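Bench notebook – equipment planning, packing cell
7/21/26

Trying to get the shopping list for the second cell into some kind of shape before the August ordering window, and as usual I sat down to write half a page and have filled my tea mug twice already.
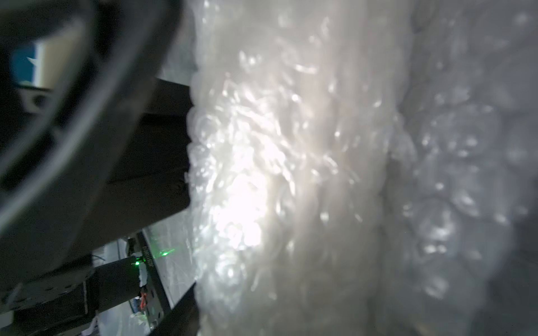
So, bubble wrap. It is still the item that decides what we buy, much as I would love it to be the cartons or the little parts trays, which are all so well behaved. Anything stiff, the gripper we have now is fine with, and I would happily order a second one just like it and go home early. Bubble wrap gives when you push on it, it bunches, it shines right back at the wrist camera, and the folds hide other folds. Whatever we put in the plan for the new cell has to be chosen with that stuff in mind, or we will be back here next year asking for the same money again (and getting a look).

What I have from the suppliers so far:

Zusen sent the long quote. They want to sell us the whole wrist as one package, meaning fingers, camera, board and cable set, with one part number and one warranty. I like that more than I expected to. The fingers are a longer, flatter pair than ours, and they say softer pads are available in two grades. Lead time is 5 weeks from the order. They will lend us a set of pads if we pay the shipping, and I have already said yes please, because that's about the cheapest experiment on this whole page.

Quinlan quoted fingers only. Much cheaper, and the drawing is lovely, but we would be doing our own mounting plate and our own wiring, and I know how that goes. It goes fine for a month and then one of us spends an afternoon chasing a connector with a flashlight. If we do go with Quinlan I want a line in the budget for a proper cable guide on the wrist, ordered at the same time, and not "we'll print something."

Nothing yet from the third place. I'll write again and then let it go.

Lighting. I keep forgetting to put this on the list and it should be near the top! The wrap throws back such hot highlights that the detail in the brightest part just washes out, while the dark parts next to it go nearly black. I have been treating this as a software problem for far too long. A diffuser panel and a dimmable lamp would be a small line next to everything else. I've penciled in $300 for the pair and would be glad to be told it is too much. Stindstead has two cells running with side light only, no overhead at all, and the next time any of us is out there it would be worth an hour to stand and look at how theirs is set up. Ask about flicker too, I had a note about that and have lost it.

Consumables, which the last plan left out completely (my fault, I wrote it). Pads wear. Film wears too, if we keep a clear cover on the wrist, and it scratches, and then the scratches are in your pictures as well. I would like to order spare covers in a stack so that changing one is no big decision. Same with the pads. And we need our own supply of bubble wrap for the trials, bought on purpose, in both bubble sizes, so we stop raiding the shipping room. They have been very kind about it and I would like them to stay kind.

Storage for the above: the bottom shelf in room 102 is free if the old monitors go. Would whoever has the recycling form please send it in, or send it to me and I will.

Money as it stands. The Cukisdale site has offered to put $1000 toward the trial work if they can have the notes afterward, and they can certainly have the notes, they may regret asking. That covers the lamp and diffuser, the pads and covers, and the wrap, with a bit left for shipping the loaner set back. The wrist package itself has to come out of the main equipment line and needs the longer form, with the comparison table. I've started the table. The columns are price, lead time, who does the wiring, and how it handles film and wrap. That last column is going to stay blank until we have done the pad trial, and I would prefer to send the form in with it filled.

Leaning Zusen, if you want to know. I could be talked out of it. My worry is being tied to their camera, and I have asked whether the package can be had with the camera mount but no camera. If they say yes, the price gap with Quinlan gets a good deal smaller.

To do, in whatever order:
– chase Zusen on the no-camera version
– get the loaner pads shipped
– measure clearance at the wrist with the longer fingers, on paper first, please – we have bent one bracket already
– lamp and diffuser, two prices
– wrap, small and large bubble
– shelf in 102
– ask Stindstead about a visit

Pad trial plan goes on the next page once I know which grades are coming.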